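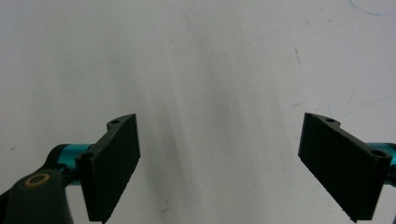

The white surface, grey streaks and smudges included (see item 2).

Brandside Party Decorating, minutes of the monthly catch-up
October 25, 2020

Present: Patricio Alarcón, Gervasio Orellana, me on minutes (again!), and Wendy from 10 past onwards. Patricio ran things, if you can call it that when there's a plate of flapjacks going round.

1. Last month's minutes
Gervasio said I'd spelt Thampi three different ways in the September ones. I had. They're all Thampi now and everybody was happy to pass them. Matter arising: the spare key has turned up in the petty cash tin, under the receipts. Wendy would like it noted that she looked there first and was told not to be silly.

2. The white surface
We spent far too long on this. Patricio thinks it's a disgrace and wants it painted before we take any more pictures for the website. Gervasio thinks a good wash would do it, and that the matt finish is exactly why it looks good behind balloons in the first place (shiny white bounces the light all over the place and you end up with a glare where the balloon ought to be). I'm with Gervasio, mostly. The smudges are faint, but once you've noticed them you can't stop looking, and the light grey streaks do show up. Wendy asked what we'd be washing it with. Long pause. We had a spray from Drevari that was meant to be gentle, but the bottle's nearly finished and none of us could remember if it left marks of its own.

Agreed: Gervasio to try warm water and a soft cloth on one bit only, low down, and leave it to dry properly before anyone gets excited. Patricio to get a price for matt white paint, just so we know. Budget for either is £60 and he was made to say it out loud.

3. Stock
I'd done the count the night before with the radio on, so forgive me if I'm one out. We have 897 latex balloons in all the colours put together, which sounds loads until you remember that an arch eats 200 without blinking. The blues are the trouble. Everyone wants blue at the moment! We've got a strong teal-ish one and a much paler, chalkier one, and they've ended up in the same drawer, so please, please put them back in their own bags. Blown up they couldn't look less alike, but flat in a drawer at seven in the morning I've had the wrong one out twice.

Horkus want us to order by the end of the month if we'd like the old price. Patricio wasn't keen on a big order before Christmas. I said I'd rather have them on the shelf than be ringing round the night before a christening like we were in September. We settled on strong blue, pale blue and white from Horkus, and the pinks can wait.

Action: me, order to Horkus. Wendy, two proper boxes for the blues with lids that stay on.

4. The Thampi job
It's a naming party for a baby boy, upstairs at the Thampi tea rooms. They'd like the two blues together, darker ones in front and pale ones tucked in behind, and they're after something glowy for the evening part. Gervasio has been playing with little green lights and he's very taken with them. I have to say that against the teal it's lovely, the rubber round the light goes properly green while the top stays blue. Patricio wondered if the family had asked for green. They haven't. Gervasio is to ring and find out before he falls any further in love with the idea.
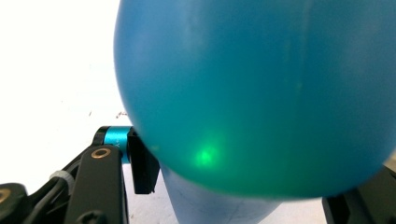
How long before the party should latex balloons be blown up?

On the day itself if they're filled with helium, as close to the start as you can manage, but air-filled ones can be done the day before and kept somewhere cool and out of the sun.

(That's the wording we all agreed for the website, as it's the thing we get asked most. Wendy to put it up.)

For the Thampi job we're using air, so it can be done the evening before. Two of us on the pump, one tying, one making tea. Wendy has asked not to be on tying as her fingers are still sore from the last arch. Gervasio says he can drive, provided the back seats are down and no one puts the stepladder in on top of the balloons this time. Tablecloths are the tea rooms' business, and so is the cake.

5. Any other business
The kettle needs descaling. Patricio said he'd do it and I've written that down in front of him.

Wendy asked if we could stop leaving cut ribbon ends on the floor, as they wrap themselves round the hoover brush. Agreed by everyone, including the one person who does it.

Gervasio would like a second hand pump. I've put it down for next time, when we know what the paint comes to.

Flapjacks next month: me. No raisins, by popular request.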